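3. Recolha de demonstrações com objetos deformáveis

3.1 Montagem e dispositivos

As demonstrações analisadas neste trabalho foram recolhidas sem robô. O operador segura uma pinça manual em cada mão e executa a tarefa diretamente sobre a mesa, como já foi feito por outros grupos com objetos rígidos. Cada pinça leva uma câmara de grande angular, orientada na direção dos dedos, e um cubo branco com marcadores fiduciais quadrados. A posição do cubo é estimada a partir de uma terceira câmara, colocada na cabeça do operador. O conjunto é designado, no resto do texto, por Rekus.

A escolha do cubo, em lugar de um marcador plano único, tem consequências para as tarefas com sacos e mochilas. Quando o operador levanta um saco pela parte superior, o punho roda bastante e um marcador plano deixa de ser visível para a câmara da cabeça. Com o cubo, é suficiente que uma face fique orientada para o operador. Com duas faces visíveis, a estimativa da orientação torna-se mais estável, e foi este o critério usado para atribuir a cada instante um valor de confiança.

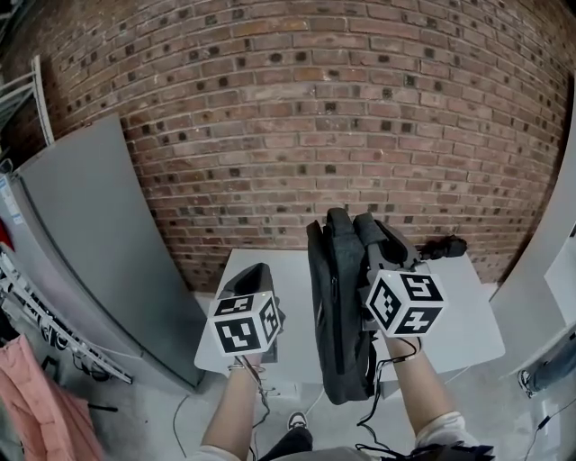
Para a sincronização das três câmaras, utilizámos o relógio do registador Even, ao qual as duas pinças estão ligadas por cabo. Na primeira versão do sistema a ligação era sem fios, mas a variação do atraso entre a pinça esquerda e a direita era demasiado grande para as tarefas bimanuais. O cabo limita um pouco os movimentos do operador. Nas tarefas sobre a mesa esta limitação foi considerada aceitável pelos operadores; nas tarefas em que é preciso dar passos, foi necessário deixar no chão uma folga de cabo suficiente.

A mesa tem tampo branco e está encostada a uma parede de tijolo. O tijolo não foi escolhido por razões estéticas – a sua textura irregular fornece muitos pontos característicos à odometria visual das câmaras de pinça, ao contrário do tampo, que é quase uniforme. Em ensaios preliminares, com um fundo liso, a trajetória estimada apresentava saltos sempre que a pinça se aproximava da mesa. A influência do fundo na generalização da política aprendida é discutida na secção 5.

3.2 Objetos e protocolo

O conjunto de objetos inclui artigos de tecido que mudam de forma durante a preensão: bolsas, mochilas e guarda-chuvas dobrados, entre outros. Incluímos também cartões pequenos, que são rígidos mas difíceis de agarrar quando estão sobre uma superfície mole. Antes de cada episódio, os objetos são colocados na mesa pelo segundo operador, sem posição fixa. Pedimos apenas que nenhum objeto fique a sair do tampo no início.

O protocolo define o episódio como o intervalo entre o primeiro contacto e a abertura final dos dedos. A anotação destes dois instantes foi feita manualmente por Aicha Belhaj e Grímur Hjaltested, de forma independente. Nos casos em que as duas anotações diferiam em mais de 2 imagens, foi pedida uma terceira anotação. O critério do primeiro contacto mostrou-se mais ambíguo do que esperávamos. No tecido cinzento-escuro, a borracha preta dos dedos confunde-se com a sombra da prega, e o anotador tem dificuldade em decidir se já existe contacto ou se a pinça está apenas próxima.
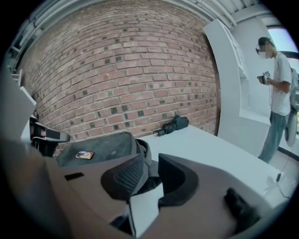

Esta ambiguidade levou-nos a acrescentar ao registo o sinal de abertura dos dedos, medido por um codificador no eixo da pinça. Quando a velocidade de fecho diminui sem que o comando do operador mude, assume-se que o contacto já aconteceu. O método funciona bem com materiais espessos, por exemplo o painel acolchoado de uma mochila. Com tecido fino, a diminuição é pequena e fica dentro do ruído do sensor, de modo que mantivemos a anotação visual como referência e usámos o sinal da abertura só para ordenar os casos a rever.

No total foram gravados 3,000 episódios, dos quais 2,532 foram mantidos depois da filtragem. As causas de exclusão mais frequentes foram a perda prolongada do cubo e a interrupção voluntária pelo operador. A recolha ficou terminada em junho.

3.3 Campo de visão e oclusão

Um problema conhecido das câmaras montadas na pinça é que o próprio corpo da ferramenta ocupa uma parte importante da imagem. No nosso caso, os dedos e o corpo aparecem sempre na zona inferior, e o resto da imagem mostra a mesa e o ambiente. Comparámos duas formas de tratar esta zona. Na primeira, os píxeis do corpo são substituídos por uma máscara constante. Na segunda, a imagem é fornecida à rede sem alteração, com a hipótese de que a posição relativa dos dedos contém informação útil sobre a abertura.

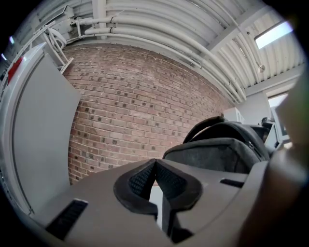 Figura 3. Vista da câmara de uma pinça junto de uma mochila cinzento-escura. O corpo da pinça ocupa a parte inferior da imagem.

A segunda forma deu melhores resultados na tarefa de levantar a mochila pela alça: a política treinada sem máscara completou 84 % das tentativas no braço Plemico. A diferença em relação à versão com máscara foi observada sobretudo na fase de aproximação, em que a alça está perto dos dedos e pode ficar parcialmente tapada por eles. Nas tarefas com o guarda-chuva dobrado não encontrámos diferença clara entre as duas versões.

Convém notar que a distorção da lente não foi corrigida em nenhuma das experiências. A correção proposta por Obradović para câmaras deste tipo elimina uma parte da periferia, e é precisamente na periferia que aparece com frequência a segunda pinça – informação que a política bimanual pode aproveitar.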